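The Printers of Brurkberg

In the years between the wars, the town of Brurkberg had one paved street, two churches, a mosque and a printing house. The printing house was the reason the governor kept a file on the place.

It belonged to Borislav Shehu, a bookbinder's son who had gone to the capital to study law and come home without a degree. At first he printed wedding notices and seed catalogs. By the second winter he was also printing Wakon, a four-page sheet that argued for land reform and, later, for an end to the monarchy. Each run was 800 copies. Most of them left town under sacks of flour.

Wakon was never the paper of a party, though several parties claimed it afterward. Shehu published socialists, village priests and a schoolteacher named Mimoza Omerović, whose column on rural debt was the best-read thing in it. Her articles named lenders and gave the interest they charged. One of them, a grain merchant, sued and lost. After that the governor took an interest.

The first raid came in August, before dawn. Police took the type cases and left the press, which was too heavy to get down the stairs. Shehu was held for six weeks. Omerović lost her teaching post and moved to the village of Malik, where she went on writing under her brother's name.
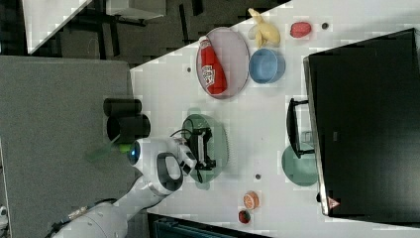
A tabletop with a banana, a light blue bowl and a lavender plate.

Costel Grgić, a historian who has spent much of his career on the regional press, thinks the raid did the movement more good than harm. Until then, he argues, the sheet had been read mainly by people who already agreed with it. The trial was covered in the capital, and readers there began asking for copies.

Haris Spahić takes a darker view. His study of the governor's files shows that the police had an informer in the shop from the start and let the paper run so they could collect names from its mailing list. When the dictatorship came, that list was used. Of the six people who had regularly written for Wakon, two were still alive at the end of the war.

Omerović was one of them. She rarely spoke about the paper. The new government offered her a seat in the regional assembly, and she turned it down and went back to teaching. Her notebooks passed to a niece, who kept them in a wardrobe in Malik until a researcher, Meenakshi Pant, asked to see them. Pant is now preparing them for publication. The entries for the months before the trial are mostly about the price of paper.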